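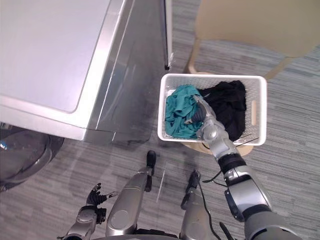

Keeping a Laundry Cell Running: Setup and Upkeep of the Jullenau Unit
Student project report, Fleltstead, Department of Mechanical Systems

1. What we were asked to do

The brief was to take over the laundry cell from last year's group, write down how it is set up, and find out how much looking after it needs. The handover notes called the cell "low maintenance." We had doubts about that by the end of the first week and we have more of them now.

The cell consists of one humanoid unit, a front-loading washer, a perforated plastic basket on a round base, and a chair used as a fixed obstacle. The test cloths are one teal item and one black item. The task is to pick a cloth out of the basket and bring it to the washer door. All of it sits on striped gray carpet, a choice we inherited and would not make again.

2. Setup

The basket position matters more than anything in the old notes suggests. They say to place it "beside the washer." We tried three placements that all fit that wording, and the right arm reached the far wall of the basket from only one of them. We now measure 700 mm from the washer's front edge to the center of the base and check it before every session. The carpet takes no tape marks worth having, so the check is done with a cut length of aluminum bar.

The chair must be put back after cleaning. Twice it was not, and the elbow hit a leg during the homing move.

3. The right gripper

Most of our time went here. The finger surfaces pick up lint, and grip on the teal cloth gets worse long before the surfaces look dirty. Last year's group cleaned them every 1000 picks. We logged a clear rise in dropped cloths well before that and cut the interval to 166, wiping with a dry brush first and a damp cloth second. The supplier, Prerkel, recommends its own cleaning fluid. We tested it against tap water and could not tell the results apart, though our sample was small and we would not argue the point very hard.

The black cloth is a different problem. The vision software loses its folds and often sends the gripper to the border between the two cloths, where it may grab both. Cleaning does nothing for this. It was reported to us as a gripper fault, and replacing the finger surfaces in March was a waste of a good set.

4. The cable

The black cable at the right wrist hangs in a loop and runs down to the floor. In our opinion this is the weakest part of the cell. When the arm comes back from a deep reach the loop can drop beside the right foot, and a step at the wrong moment pulls on the connector. We had one connector failure in 48 sessions. The repair took an afternoon: power off, collar loosened, connector swapped, collar tightened, wrist zeroed again. Zeroing was the slow part – the procedure in the Fang controller manual skips a step, and the wrist comes back a few degrees off unless the arm is supported by hand while the brake is released.

A cable sleeve along the forearm was tried and taken off again. It kept the loop short but stiffened the wrist, and the gripper stopped reaching the bottom of the basket.

5. The left hand

We did very little with it. Its finger joints are small, and lint gets into them as well. We blew them out with low-pressure air once a month and saw no change in either direction, so we cannot say whether this is needed.

6. What we would tell the next group

Measure the basket position. Clean the finger surfaces on a count and ignore how they look. Inspect the wrist connector at the start of each session. Get the carpet taken up if the department will pay for it.

We do not think the cell is ready to run unattended. The logs from July that claim otherwise leave out restarts, and we found no record of how many there were.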